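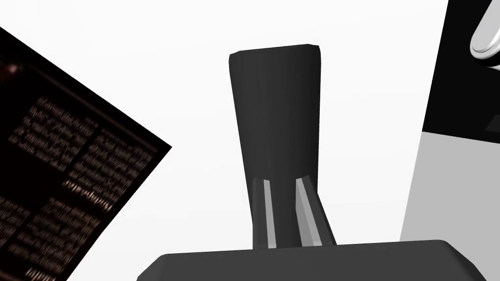

2 min read

Wotus Two-Finger Gripper: Replacement Finger Set and Revised Grip Check

Product notes by Parisa Ghorbani, Beltham

We sell this set to people who have already met the fault. If you haven't met it, give it until July.

The Wotus is a decent gripper with one bad habit. After enough cycles (3000 on our bench unit at Ondimcombe, fewer on one that had been shouted at) the pivot pin wears on one side and the finger begins to lag. The gripper then reports a full close while holding something by one corner, or holding air. The arm believes it and sets off. Levente Szénási lost 8 mugs to this before he would accept that it wasn't the mugs.

The set replaces both fingers, both pins and the return spring. Each finger is the standard tapered pattern in dark grey and goes on the existing palm without drilling. Fit them as a pair. One new finger opposite one old one gives you the same fault facing the other way.

Also included is the revised grip check, which we now run in the simulator before any real arm is allowed near crockery.
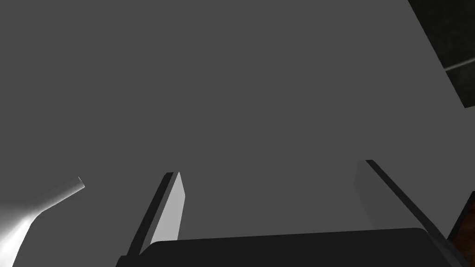 The check starts with the fault deliberately switched on, as a gripper that only passes when healthy has told you very little. The arm goes to a pick point and stops, and the software has to say whether it is holding anything. With the fingers spread and nothing but plain grey surface in the gap, the right answer is "no". The old firmware said "yes", with 108 log entries in support.

Safety: isolate the arm before you touch the pins. The spring is small but holds a grudge, and a finger that lags can still close on yours. Wait 60 seconds after power-off. If a lagging gripper has already dropped a load, don't clear the error and carry on. Qureshi controllers will let you do this, and we have asked them to stop.

In the box: two fingers, two pins, one spring, hex key, check files on a memory stick.

Does not fit the older single-pin palm. Returns accepted unfitted, with the spring still in its bag.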